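Home Checklists Hand Units Contact
Last updated: 1/17/24

Weekly inspection, hand-held grippers, garment folding set
Site: Ilton. Checked by Leobardo Villaseñor. Copy to Carola Weidemann.

Finger pads: OK. Both blue pads wiped with a damp cloth. No cut at the corners. Please do not use alcohol on them, it makes the surface hard.

Pivot screws: OK with comment. One screw needed a quarter turn. I marked it with a paint pen, so next week we can see if it moves again.

Jaw opening and closing: OK. 30 slow cycles with no cloth, no scratching noise. After this I did 3 cycles on a thick sleeve.
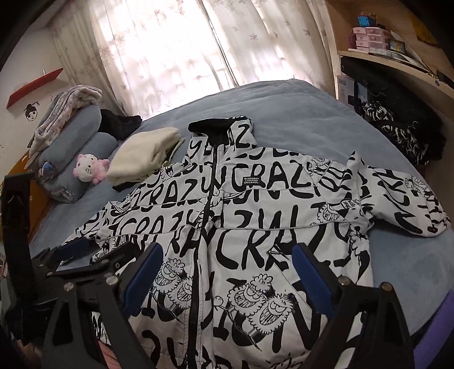

Zippers and collars: to watch. A metal zipper can leave a small line in the pad when the fingers close across it. Take the fabric beside the zipper – never on the teeth. For a collar that stands up, come from the outer side.

Finger cut-outs: OK. Lint removed with a soft brush. Saoirse Moynihan asked if compressed air is allowed. My answer is no, the dust goes into the pivots.

Cycle counter: unit reads 977. Pads are changed at 4,000, so no order to Noonan is necessary now.

Cable and strain relief: NOT OK. The sleeve is loose near the handle. Temporary tie fitted. Rutilio Bermúdez will bring the correct part from Bernport. Until then do not hang the unit from its cable.

Storage case: OK. Foam was replaced in August and is still clean.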